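Portraits for the families of Sullau: a conversation with Crescencio Esquivel

The Clitmont Centre for Photography has offered family portrait sittings at reduced cost for several years. The programme is led by Crescencio Esquivel, who trained as a studio photographer in Cárdenas and joined the Centre as its portrait tutor. He spoke to us in June, shortly before the summer sittings opened for booking.

Mr Esquivel began by explaining how the programme is arranged. Each family is given a sitting of one hour and receives five finished prints. "People expect us to hurry them," he said. "We leave the first part of the hour free. The children look at the lights, the grandparents find a chair, and I put the camera down until they have settled."

The Centre has now held 686 sittings. Mr Esquivel keeps a contact sheet from every one of them and uses a selection in his teaching. When asked what his students find hardest, he answered that it was the placing of hands. "A face will look after itself if the person is at ease. Hands need to be given a job — a sleeve to hold, a shoulder to rest on." 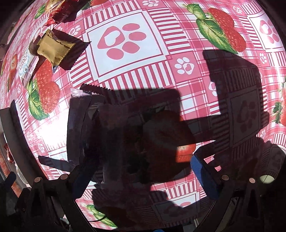
Paw prints and stripes on a tablecloth in strong sunlight.

On the matter of light, he holds firm views. The studio in Clitmont faces north, and he prefers its window to any lamp the Centre owns. For outdoor sittings in Sullau he asks families to come at nine in the morning or after six in the evening. "At midday you are fighting the shadows under the eyes," he said. "I would sooner change the appointment."

The printed work is carried out by Leobardo Jaramillo, who manages the Centre's darkroom and digital printing service. Mr Jaramillo joined us for the second half of the conversation.
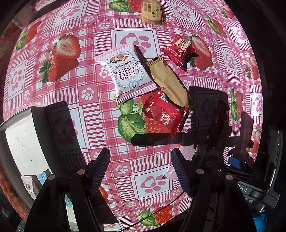 He described the choice of paper as the point on which families most often seek advice. The Centre offers a matt and a satin finish, and he recommends matt for any print that will hang opposite a window. "They bring us old photographs from home and ask for the same surface," Mr Jaramillo said. "Often we can come very close."

Both men also spoke of Troteo, the Centre's travelling portrait project, which takes a folding backdrop and a small printer to villages outside the town. The project has a place for 100 families this year. Mr Esquivel confirmed that bookings will be taken by telephone and in person at the front desk, and that families who have already sat for the Centre may apply again.

"Children change," he said. "I have photographed one girl at two, at four and at seven. Her mother has the three prints in a row in the hall, and she has left a space on the wall."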